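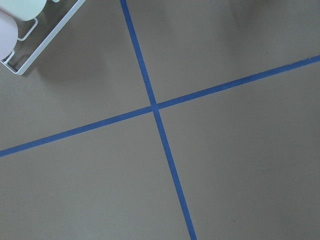 The housewares training center at Wesholm received visitors from the Flasley district in November, and eleven members of our association attended. The center occupies the ground floor of the former Lyons building and prepares new staff for work in kitchens, stockrooms and residential homes. Visitors were received by Pranab Wanigasekara, head of instruction, who explained how work surfaces are laid out for practice. Blue painter's tape divides a surface into sections, as with the two crossing strips beside the white wire rack, and trainees are asked to place each item fully within one section before moving to the next. The tape is replaced at the start of every course.

The tour continued to the storage hall, which holds 2722 catalogued items on open shelving. Kaede Fukuda described the lending service, under which schools in the district may borrow a set of racks, trays and dishes for up to 32 days. Requests are handled in the order received. Several of our members asked about replacement charges, and a written schedule was provided.

After lunch the group observed a lesson on loading and unloading drying racks. The center trains 400 people a year and plans to open a second site at Tultberg.

The association thanks the staff at Wesholm for their hospitality. Members who wish to join the next visit should contact the district office. Places are limited, and the tour begins at 2 p.m.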